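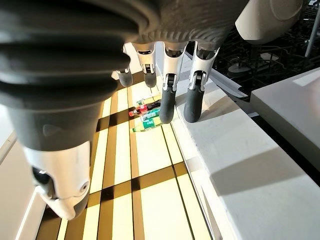
3.2 How small bottles are stored at home

The household survey covered the town of Clirkville and the farms on its western side. We mailed 3,000 forms and received 2,688 that were complete enough to use. The form had 27 questions, most of them about where people keep small bottles of flavouring, food colouring, eye drops, glue and similar liquids, and how long they keep them after opening. Hedvig Amundsen coded the written answers and Bendik Strand checked a sample of them against the original forms.

We recorded storage position under three headings: upright, on the side, and mixed. A bottle was coded as on the side only if the person said it was normally kept that way. Bottles that had simply fallen over in a drawer were a problem for this coding. Many people wrote that they stood their bottles up but found them lying down whenever they opened the drawer, and we coded these as mixed. Figure 3 shows small bottles on their sides, the position meant by the second heading.

Storage position depended mostly on the furniture. People with deep cupboards kept their bottles upright, often behind larger items, and said they forgot about them. People with shallow drawers laid them down and could usually name what they had without looking. Door racks in the fridge fell between the two - bottles stood upright there, but the short ones slipped under the rail and ended up in the vegetable bin. Several people had solved this with a mug or an old jam jar.

Leaks were reported for all three positions. The answers do not allow us to say that laying a bottle down makes it leak, as we did not ask how tightly caps were closed or what kind of cap was fitted. Written comments mention dried liquid on the thread more often than a cracked cap. A few people keep sticky bottles in a bag for this reason, whichever way up they are.

Labels were a separate complaint. On an upright bottle in a drawer, only the cap is seen from above, and six people told us they had picked up the wrong one at least once. Some had marked the caps with tape or nail polish. Colour was preferred to writing, which rubbed off.

Two limits should be kept in mind. The form was filled in by one adult in each home, who may not be the person who puts things away. It also went out in June, when some families had already moved part of their kitchen goods to a cottage, and we did not ask about second homes.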